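# waltix-setlists

Set lists from 229 club shows by Gralavano, typed up from tape labels, bar napkins and one very confident drummer. Updated October 18, 2019.

## Contents

One row per song: venue, position, title, encore (yes/no). Encores were planned, so the last column is mostly yes. 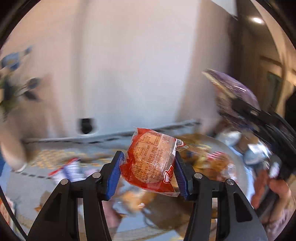 A reader going by Bimon wrote in that the Hollmann Hall show opened with the slow waltz, and that we should be ashamed. Row fixed, shame pending.

## Known gaps

- Nothing before May 2000
- 15 shows have no song order
- "Jam" may mean tuning

2 comments · 15 shares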